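**FOR IMMEDIATE RELEASE — September**

# Drenlow Opens a Mending Counter in Basusitz, and You Can Bring the Ugly Stuff

I've wanted to write this one for ages, so forgive me if I go on a bit. Starting this month, my little yarn and fabric shop, Drenlow, has a proper mending counter. It's at the back, past the button drawers, and it's open every afternoon the shop is open, from 3 p.m. until we close.

If you've been in lately you'll have seen the mess (the paint cans, the stack of shelves leaning on the sock yarn). Thank you for stepping over it all. The shelves are up now, the floor is mostly clean, and there's a long counter with good lamps where somebody will take your sweater, look at the hole, and tell you what can be done with it.

## What the counter does

We'll fix knitwear, jeans, work pants, coats, tote bags, kids' backpacks and most things made of cloth. Elbows and knees are our favorites. So are pockets, especially the kind where your keys have been falling into the lining since last winter and you just kept living like that. I did that with my own coat for two years, so there's no judgment coming from my side of the counter!

You can have your repair done one of two ways. The first is a quiet mend, where we match the color as closely as we can and try to get it to blend in. The second is a loud mend, where you pick a thread from the wall and we make the patch something you'd want people to see. Orange on navy is wonderful. Mustard on gray is wonderful too. I have a pair of jeans that's now more patch than jeans, and strangers stop me at the bakery to ask where I bought them.

Small jobs — a button, a popped seam, a snag pulled through to the back — are done while you wait if the counter isn't busy. Bigger ones get a paper tag and go on the rail, and most of them should be ready in roughly 10 days. Coats with linings can take longer. I'd like to promise you otherwise, but I've relined enough coats to know how that goes.

## What it costs

Buttons are four dollars, thread included, and you can choose one from the odds-and-ends jar at no extra charge. Everything else gets a price when we've seen it. We'll write it on the tag before you leave, and that's the price you pay when you come back. If we open up a seam and find something worse behind it, we'll call you first.

Please wash things before you bring them in. I say this with love. A clean sweater is easier to mend, and a clean sweater doesn't bring moths into a shop that's full of wool.

## The tables, the thread and the lamps

The counter itself came from Fagundes, the old hardware store on the corner, which closed in the spring. They used to cut rope and chain on it, so the edge is full of nicks and there's a brass yard rule set into the top that still measures true. I cleaned it, waxed it and left every nick where it was. It weighs about as much as a small car and it took a whole morning to get it through our door.

For thread we're carrying the full Durko mending range, which comes on little flat cards and has more browns than I knew existed. You can buy the cards to take home too. If you've ever tried to match a brown sock with whatever's in the kitchen drawer, you'll understand why I'm excited about this.

## Learn to do it yourself

I'd be just as happy if you went home and fixed your own socks, so we're running lessons as well. There are four in the first round, held in the evenings after closing, and they go in this order:

- **Darning:** socks, elbows, and how to keep the edges from puckering
- **Patches:** where to put them, how big to cut them, and what to do at a knee
- **Buttons and zippers:** mostly zippers, if we're being fair
- **Pills, fuzz and felting:** how to look after wool and fleece so you need us less

You can come to one or come to all of them. Bring something of your own that needs help, since practicing on a scrap is never as satisfying as walking out with your own sock back. We have needles, thimbles and darning mushrooms to lend. Tea is on us. Seats are limited because the back room is narrow, so please put your name on the sheet by the register or call the shop.

The lesson on fuzz is the one I get asked about the most, so I'll give you a little of it now. Pills come from rubbing. That's why they show up under the arms, at the cuffs and wherever your bag strap sits. Short fibers work their way to the surface, tangle together and hang on. A soft, loosely spun yarn will do it sooner than a firm one, and a blend can be stubborn about letting go. A pill comb handles most knits nicely if you lay the sweater flat and work in one direction with a light hand. Give the sweater a rest between wearings and it'll look better for longer. 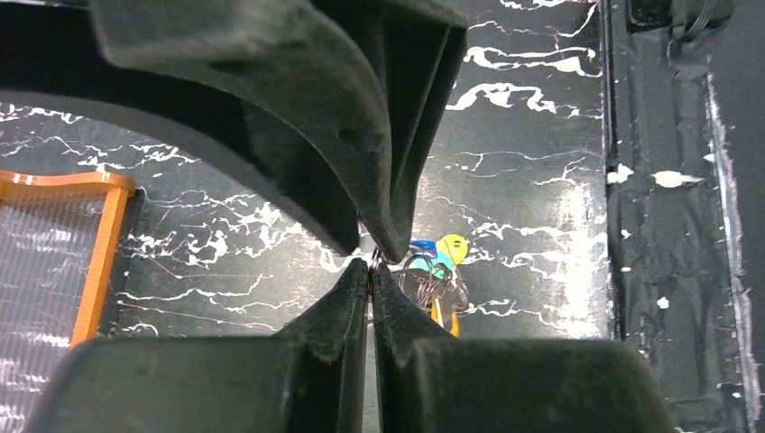

**Can a badly pilled sweater be saved?**

Most of the time it can, as long as the fabric underneath is still sound. Hold it up to a window. If the light comes through evenly, comb it gently, wash it in cool water and dry it flat. If you find thin spots, stop combing there and bring it to the counter, and we'll reinforce the weak part from behind before it turns into a hole.

Felted sweaters are another story. Once wool has shrunk down tight it won't go back to where it was, but it makes terrific patches, mittens and pot holders, so please don't throw it out. We'll keep a basket by the counter for shrunken wool you don't want, and anyone who needs patch material is welcome to dig through it.

## Opening afternoon

We're kicking things off with an open afternoon at the shop, from 3 p.m. until the cookies are gone. Bring one thing with a missing button and we'll sew it on for free, that afternoon only. There'll be a table where kids can stitch on burlap with big blunt needles, and I'll be at the counter with my patched jeans on if you'd like to see what loud mending looks like up close.

The knitting group will meet in the front room as usual, and they've asked me to say that they're keeping the good chairs.

## Getting here and getting in touch

Drenlow is on the main street in Basusitz, two doors down from the old Fagundes building. There's parking behind the shop, and the back door has a ramp and no step. Ring the bell there and we'll come let you in.

For anything to do with the mending counter, the lessons or the opening, stop by or call during shop hours and ask for the owner, who is me. Newspapers and newsletters are welcome to use any part of this release, and if you'd like to come watch a sock get darned, just give me a little notice so I can clear you a stool.

###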